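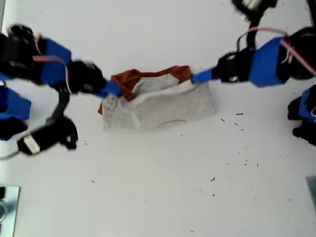 How often should I wash a cleaning cloth? After every messy job, and at the end of the day if all you did was wipe crumbs.

Part 4: Washing, drying and folding your cloths

I wrote this part of the Rascombe household guide after I ruined a whole stack of good cloths with fabric softener, so please learn from my mistake! These steps work for the Prandira two-sided cloths and for pretty much any small cloth you use on tables and counters.

Before you start

You'll need the washer, a mild detergent, a drying rack or a bit of clothesline, and a clear, clean tabletop for folding. I like a white one because you can spot lint and stray hairs right away (my old dark table hid everything).

Washing

1. Shake each cloth out over the sink or the trash. Crumbs that go into the washer come out as paste.

2. Rinse anything greasy under warm water and rub in a drop of dish soap. Let it sit while you round up the rest.

3. Sort by color. Oranges and rusts go with the reds the first few times, even if the other side of the cloth is grey. I've had a rusty orange bleed onto my dish towels, and they stayed peach forever.

4. Wash on warm with half your usual detergent.

Caution: No fabric softener and no dryer sheets. They leave a coating, and a coated cloth just pushes water around the table.

Caution: Never wash a cloth that has had bleach on it with colored ones. Rinse it well and run it by itself.

Drying

5. Pull the cloths out as soon as the cycle ends. If you leave them balled up overnight, wash them again – the smell won't air out, I've tried.

6. Snap each one once or twice and hang it by a short side. If you use the dryer, go with low heat and take them out while the edges are still a tiny bit damp.

Folding

7. Drop a crumpled cloth in the middle of the table and find two corners. Go for the ones on the same short side if you can tell which they are.

8. Pinch a corner in each hand, lift, and let it hang until it untwists. If one color has flopped over the other at the corner, flip it back before you go on.

9. Lay it down with the side you use most facing the table. Smooth from the middle outward with a flat hand.

10. Fold in half, then in half again. You get 4 layers and, on a cloth used on both sides, plenty of clean faces to turn to when you're wiping.

Note: Thick cloths like to spring open. Press down on the last fold for a second or stack something on top.

Storing

11. Stand them on edge in a drawer or a shallow bin, folded side up, newest wash at the back. Take from the front. When one stops soaking up water or the hem gives out, move it to the garage for bike chains and muddy boots.

For stains that survive step 2, go to Part 5.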